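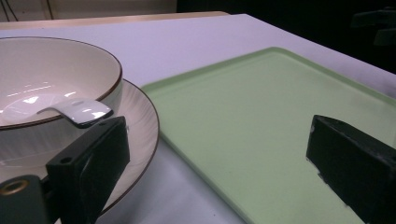
A cream-white bowl and its plate, both with the thin brown rim.

Setow opens a second dining room in Gellano, and I'm a little giddy about it

GELLANO, December 10, 2024. Well, we did it! I signed the lease on the old Strand building, I have the keys in my coat pocket, and I keep reaching in to check they're still there. Setow, the soup and supper place I've been running on Bidden Street since I was far too young to be running anything, is getting a second dining room. We'll be open to the public in May.

I'm Homa Bagheri, and I own the place. I know a press release is supposed to be written as if somebody very serious in another room were quoting me, but I tried that and it sounded like a letter from the bank. So I'm just going to tell you what's happening, and if you write for a newspaper you can tidy it up however you like.

The new room seats 76. Bidden Street seats a lot fewer than that, as anyone who has ever eaten with a stranger's elbow in their ribs can tell you. We've been turning people away on cold nights for years and I hate doing it. I've sent folks home with a carton of broth because I felt so bad (please don't all start asking for one).

What we're serving

Soup, obviously. The lentil and the barley are coming with us, and so is the sour cherry one that half of you love and the other half send back. The big change is that we'll finally have a real oven, a great hulking thing that was already in the building and needed a new door, which means bread baked on site every morning and roast suppers after five. I've been testing a braised lamb shoulder with dried lime, and chicken with walnuts and pomegranate that I'd happily eat out of the pot with a ladle. There'll be a short list of wines too, plus the mint tea, which still comes free with any bowl.

Prices at the new room will match Bidden Street. I want to be clear on that because it's the first thing everybody has asked me, including my own mother.

Who's cooking

Niall Chisholm is going to be head chef in the Strand building. He came to us as a dishwasher and then he was doing prep, and then one winter I got the flu and he ran the kitchen for nine days and the soup was better. I've more or less forgiven him. Here's what he gave me when I asked for a quote for this release: "I'm excited about the oven. Can I go now, the stock's on." So there's your quote.

I'll be splitting my time between both kitchens. Bidden Street keeps its hours, its menu and its wobbly front step. We're hiring for the new place, too: cooks, servers, a baker who doesn't mind the early start, and somebody for the front desk. No fancy résumé needed. If you've worked a busy floor before, great, and if you haven't but you're kind to people and can carry three things at once, come talk to me.

About the building

A few of you have told me you bought your school shoes in there! The Strand was a shoe store for most of its life and then it sat dark for a good long while. The floor is the original maple, under a carpet I can only describe as mustard, and we're sanding it back. The big front windows are staying. The sign is staying as well, and the restaurant will be called Setow at the Strand, mostly because I couldn't stand the thought of taking those letters down.

We're keeping the fitting benches along the back wall. They've been re-covered in dark green and they're going to be the waiting area, so you can sit down for once while you wait for your table.

Paying for it

I put in what I'd saved, I borrowed some from the bank, and the rest came from you. Last spring we sold supper passes at Bidden Street to raise money for the kitchen, and 244 of you bought one. I wrote every single name in a notebook and it lives by the register. Pass holders get the first two nights at the Strand all to themselves before the doors open to everyone, and you'll each be getting a card in the mail with the details. If you've moved since then, please stop by or call so I can fix your address.

Before the opening we'll also do a run of practice suppers in the new room. There are 96 places in all, they're half price, and in return you have to tell us what was slow, what was salty and which chair squeaks. I mean it about the chairs. Sign up at the counter on Bidden Street, cash or card, two places per person so everybody gets a shot.

For press and other curious people

Reporters are welcome to come look at the building any time before lunch while the work is going on. Wear shoes you don't love, there's sawdust everywhere. I can do interviews most mornings, and Niall can do them if you're willing to stand next to him while he chops. We have more photos of the food, and a couple of lovely old ones of the shoe store that a neighbor lent us, and I'm glad to send those over.

For large parties or questions about getting a wheelchair in (there's a level entrance on the side, and the restroom is on the same floor), just ask for me at Bidden Street. I'm usually in the back, so give whoever answers a minute to come find me.

Contact: Homa Bagheri, owner, Setow, Bidden Street, Gellano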